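Sorting and Storing Small Household Items in a Shared Bin
Project report, Group 4
Pui-shan Yen, Brodie Gilchrist, Fung-ping Tang

1. Background

Our course asked each group to pick an everyday storage problem and study it for one term. We chose the catch-all bin. Most homes and workshops have one, and small things go into it when they have no other place. We wanted to know how the shape and surface of a bin affect how easy it is to find things again.

We had used a plastic tub in our first trials in December. It had straight sides, and flat things kept ending up standing against the walls. Ngan-ling Siu, who supervised the project, suggested we try a metal bin with sloped sides instead. The one we used came secondhand from the Bakside store room.

2. Items

We collected items that people in our building said they lose most often. The list included pouches, sponges, pads, key tags, small toys and caps. We left out anything sharp and anything made of glass. Each trial used a small set drawn from this list, so the floor of the bin was never fully covered.

Soft items were harder to choose than we expected. Some of the sponges changed shape after a few trials and had to be replaced. The drawstring pouches held up well, but the cord ends caught on other items if they were left hanging out.

3. Method

One person put the items in the bin and a second person, who had not watched, was asked to name one and point to it. We ran 200 trials with the plastic tub and 577 with the metal bin. The totals are uneven -- we had the metal bin for much longer. Pin-yu Fung kept the record sheet and checked it at the end of each session.

We gave no instructions about where to put things. After each trial the items were taken out and mixed again on the table.

4. What we found

Color mattered more than size. Red and orange items were named and pointed to quickly, even the smallest ones. Black and navy items took longer, mostly when two of them lay close together. A black pouch next to a dark blue pad was often taken for part of the same thing at first glance.

The floor of the bin also played a part. Worn metal has gray and brown patches, and dull brown items were sometimes missed against it. We had planned to line the floor with white paper as a comparison, but the paper slid around and we dropped that part.

Sloped walls helped with flat items. Things dropped near the edge usually came down to the floor and lay flat. The narrow section at the back was used less than we hoped. People put things in the main section unless we asked them to do otherwise.

5. Problems

We did not control the lighting well. The afternoon sessions had more glare on the metal than the morning ones, and we did not write down the time for the first 300 trials with the metal bin. We cannot separate the effect of glare from the effect of practice in that part of the record.

Fung-ping also pointed out that most of our testers knew the items after a few sessions. New testers would have been better, but we only found 2 in the last month.

6. Further work

If another group takes this on, we suggest keeping the metal bin and changing only the items. A set made up entirely of dark soft goods would be a useful test -- pouches, pads and cloths in black and navy. We would also add a light-colored tag to half of them and see if the pointing times drop. The record sheets and the item list are in the Dillemell folder, and the bin is back in the store room.
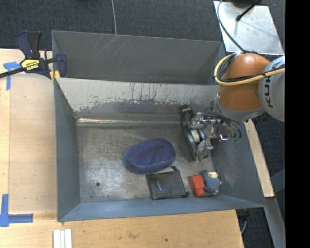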